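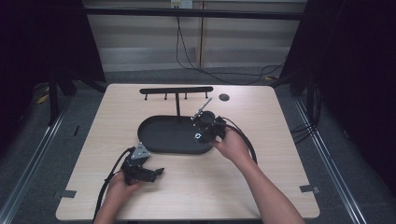
A Small Rack and a Tray for the Table by the Window

The question of where to keep cups occupied this household for longer than it deserved. When we moved into the present apartment in August, the cabinets above the sink were found to be shallow, and the cups were stacked two deep, the handles always facing the wrong way. A decision was taken to move the everyday cups out of the cabinet and onto a table, and the following notes record the arrangement for readers who wrote after the last entry on kitchen storage.

The rack

The rack is black and T-shaped, with one upright post and one crossbar. Four short pegs hang down from the bar at even distances. I had first considered a countertop tree of the usual sort, with arms going in every direction, and one was kept on loan from Freya Kettle for 22 days. It held more, but it took up a good deal of room in every direction and had to be turned to reach the far side. A single bar can be placed toward the back of the table and approached from the front only.

Four pegs are sufficient for this household. Guests' cups remain in the cabinet. Readers with larger families may wish to look at the double-bar model sold by Janeo, which I have seen at Domnica Cârstea's home and which appeared well made, although I have not used it myself.

The tray

In front of the post is a large oval tray, also black, with a raised rim. I prefer to leave it clear between meals. It receives the teapot in the morning and whatever fruit requires sorting in the afternoon, and it is wiped down at night with a damp cloth. The rim is of some importance. An earlier tray, bought at the Pîrvu market, was entirely flat, and on one occasion a spoon and a quantity of honey left it together.

An oval shape was chosen over a rectangle after some discussion. Albertina Baptista maintained that a rectangular tray makes better use of the surface, and she is correct as far as area is concerned. The oval, however, leaves the corners of the table free for a notebook or a plate, and I have found this more useful in practice.

The table

The table has a light wood-grain top with rounded corners. Black pieces show clearly against it, and this was intended. It also has a small round grommet hole near the back edge, to the right of the rack, through which a lamp cord may be passed when the evenings grow darker. The wall behind is pale, with horizontal blinds, and the floor is gray carpet. Carpet would not be my recommendation beneath a place where tea is poured, and the lease does not permit its removal.

Regarding the order of placement, the following has served well:

Set the tray in the middle of the table first.

Stand the rack behind it, so that the post rises clear of the rim.

Look at the crossbar from a seated position as well as a standing one. A bar that appears level from above may look crooked from a chair.

Hang the cups last, beginning with the outer pegs.

Outstanding matters

Kenta Ebihara has asked whether saucers can be accommodated. At present they cannot — they remain in the drawer, 18 of them, most of which are never used. A narrow stand for the windowsill is under consideration. I have also been asked about felt pads for the foot of the rack. A sheet has been purchased and will be cut to size, and a note will be added to this page once the pads are fitted.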